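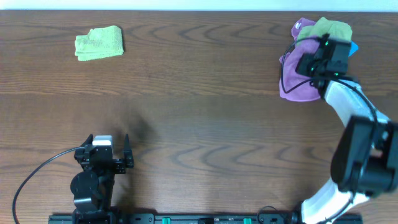 Cloths by color: is it worth the bother?

Every spring somebody sends me a color chart for cleaning cloths. Green for the kitchen, blue for glass, purple for whatever the seller had left over. This year's came from Galbridge, tucked into a catalog with 428 pages, and it had a pull-out guide you were meant to tape inside a cupboard door. I taped it up. I am willing to be persuaded.

The claim is simple enough. Give each job its own color and you will never again wipe the table with the thing that did the bathroom sink. I can't argue with the aim. My trouble is with what happens to the system once it leaves the chart and meets a laundry basket. The cloths all go in the same wash, they all come out in the same heap, and somebody grabs a bunch of them in one go, green and purple and blue together, because that is how a person picks up cloths. If they're clean, fine. But then I'd like to know what the color did for us between the washer and the shelf.

Begoña Gallardo wrote in after the last issue to say I was missing the point. "The color is for when they're dirty," she says. "You see a green one on the table and you know it can stay there. You see a purple one and you ask questions." She keeps 2 colors at home and won't have a third in the house. I think that's the most sensible letter I've had on the subject, and it's also a fair argument against buying the Galbridge set, which comes in six.

I tried it for a month anyway, with soft cloths from Drotow, the slightly fuzzy sort. A few notes.

The light colors show everything. A pale green cloth looks tired after one go at the stove, even when it's perfectly clean. Darker ones hide the stains, and I'm not sure I want a cloth that hides things from me.

The packet says 1,000 washes. I would love to meet the person who counted. Mine went a bit rough after far fewer than that, though I'll admit one load went through with fabric softener, which the small print tells you not to use. If you've done the same, a wash with plain detergent and no softener is worth trying before you give up on them. It helped some of mine and did nothing for the rest.

Folding. The catalog has every cloth in thirds, then thirds again, standing up in a drawer like file cards. A small towel with any fluff to it won't hold an edge like that. You get a lump, one end fatter than the other, and it falls over when you take out its neighbor. Fold it in half, fold it in half again, lay it flat and go have your coffee. Stack by color if you like the look of it. A stack of folded cloths takes up less room than a jumble of them, and that much of the advice I'll sign.

Wood tables get a whole page in the Ortuño guide, a good part of which is about their own spray. I have a wood table with plenty of grain in it and I've used a damp cloth and then a dry one for years. Wipe along the grain if it makes you happy. I've gone across it plenty of times and have seen no difference, though crumbs do like to sit in any little crack, and following the lines gets more of them out. Check the finish before you put anything wet on an old table. An oiled top and a varnished one don't want the same treatment, and a label that says "safe for all wood" should make you suspicious.

What I'd keep from all this: one color for food surfaces, another for everything else, and a hook or a bin for the used ones so they don't creep back into the clean stack. What I'd skip: the chart, the drawer dividers, and the matching caddy. The full kit from Vernthorpe is 80 dollars, and for that money I would expect it to fold itself.

My chart is still up inside the cupboard. Last night I looked at it to see what yellow was for, and it said "other."

If you've kept a color system going for more than a year, with other people in the house, write and tell me how. I'd especially like to hear from anyone who has used one with kids. Letters for the April issue can go to the usual address, and please say how many colors you started with and how many are left.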